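Home Posts Laptops Archive About

The Trutonent refresh: what are we paying for?

Flament have put out a new version of the Trutonent, and the reviews are kind. I've been using the old one since it was launched and spent most of last week with the new one, on loan from Arnaldo Seixas, who buys the laptops at his office in Cerkaddale and had one going spare.

The lid is the same. The hinge is the same. The screen is said to be brighter, and side by side on my desk I could just tell, once I'd turned both all the way up. The keyboard has more travel, which I'll grant them. The old one lost its letter E in February and the repair cost me 76 pounds.

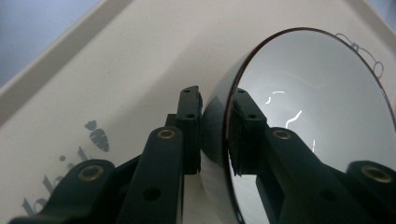
Does the new keyboard fix the sticking keys? It's too early to say, as mine took well over a year to go wrong and this one is barely out of its box.

Then there's the battery. Flament claim 40 per cent more life. More than what, and doing what? The small print says video playback with the wireless off, and I don't know anyone who works like that. With a browser, mail and one long call I was hunting for the charger by mid-afternoon, much as I do now.

Ports have gone from four to two. The missing ones can be had back if you buy the Aksoy dock, sold separately, and it gets warm enough that I moved it off the papers it was sitting on. 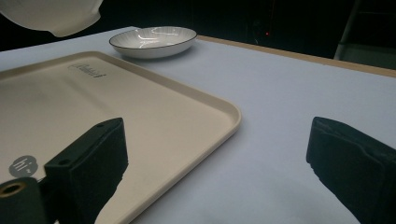

I asked Arnaldo whether he'd be ordering more for the office. He said he'd wait for the price to drop, and that his staff mainly want a machine that wakes up when they open it. The new one did wake up each time, I should say — the old one manages it most mornings.

None of this makes it a bad laptop. If yours has died and you need another, you could do worse. But I can't see the case for swapping a working one, and "redesigned from the inside" is doing a lot of work on that box. I'd like to see what's changed in there before I believe it. The screws on the base are a new shape, so that will have to wait until I've found a driver that fits.

Last updated: 2021-11-12

Contact | Copyright, all posts | Back to top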